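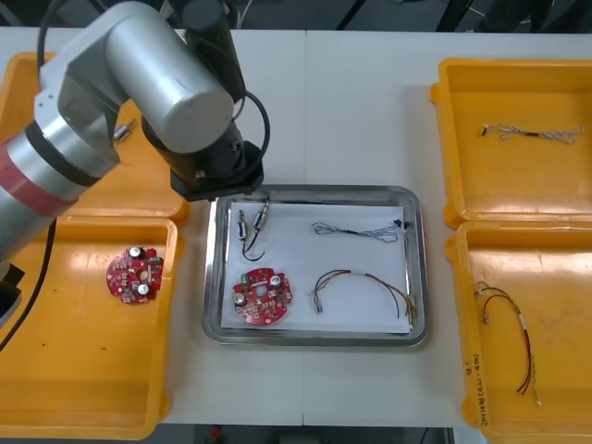
Sorting small electrical parts before a repair

Most of the trouble on a small repair job comes from parts that got mixed up on the bench. A board ends up under a rag, a connector gets stepped on, and you spend the evening looking for a motor lead. A few trays and a sheet of paper take care of most of it. These are the habits we have settled on at the Ilton workshop.

Pick one tray for the job in hand

Use a steel tray with a raised rim for the set of parts you are working on, and keep it in the middle of the table. Line the bottom with plain white paper. Bare steel is slippery and shiny, and a dropped screw is hard to see on it. It is also a conductor, so never power up a board while it sits in the tray, paper or no paper.

Change the paper when it gets greasy. Printer paper is fine. Trim it so it lies flat inside the rim.

Keep like with like on the sides

Spare motors go in one plastic bin and boards in another. Don't mix them. A motor is heavy for its size and will knock a capacitor sideways if the bin gets bumped. Bright bins in yellow or orange are easy to spot on a white table. Any shallow bin with rounded corners will do, and the rounded corners wipe out faster.

Ours came from a Korent catalog years ago and have held up. Strebel sells a deeper one, but small parts get lost at the bottom and you end up tipping it out.

Give each group its own corner

A typical set for us is a pair of small motors, a round board and two wire harnesses. Lay each one in its own corner of the tray with a gap between. When a corner is bare you know what is missing without counting anything.

Coil a long harness loosely and let the connector lie toward the rim, where you can get hold of it. Don't wind it tight around your fingers. Sharp bends near the plug are where wires break.

Watch the stripped ends

Loose stripped ends should be fanned out a little and kept away from the board. If they are going to sit for more than a day, put a bit of tape over each one. Gerrit Van Leeuwen uses masking tape and writes the wire's position on it — a good habit if two of your wires are the same color.

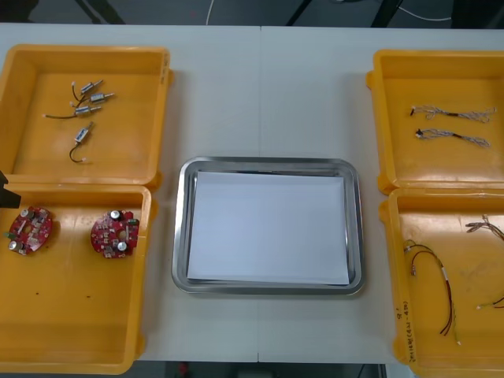

Handling boards and motors

Pick a board up by its edge. Don't lift it by a capacitor, even a big one that looks made for it. Boards can lie side by side in a bin as long as they don't overlap. For storage, slip each into an antistatic bag.

Pick motors up by the metal body and let the leads follow. If they are tangled, work from the plug end back and don't pull.

Cleaning up

Wipe the bins between jobs. Crumbs of solder and bits of wire collect on the bottom and stick to the next board. Els Dijkstra goes over hers with a dry paintbrush first, then a damp cloth. Let the bin dry fully before anything goes back in.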